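Open day at the Hedegaard lab, Etbridge

I finally got to the Dretulley group's open day on 24th July, and the bottle demo alone was worth the drive! Their method, Filtesix, trains a two-handed robot on 100 short demonstrations, then has it practice only the moments where the grasp goes wrong. I love how simple that is.
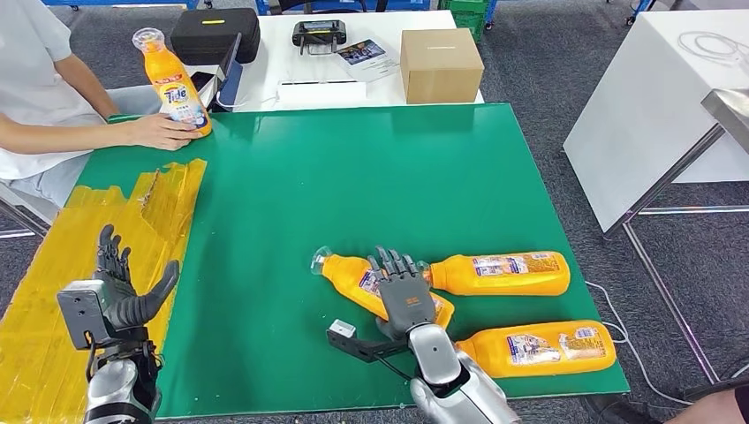 Jonas Haslinger told us that bottles lying down are much harder than bottles standing up, and that the early policy kept closing its fingers too soon. With 20 extra corrections, he said, most of that went away.

I asked about shiny caps and got a wonderfully long answer (depth sensing, mostly). The write-up is due in December, and they want to try softer packaging next. I stayed for 2 more rounds and missed the coffee.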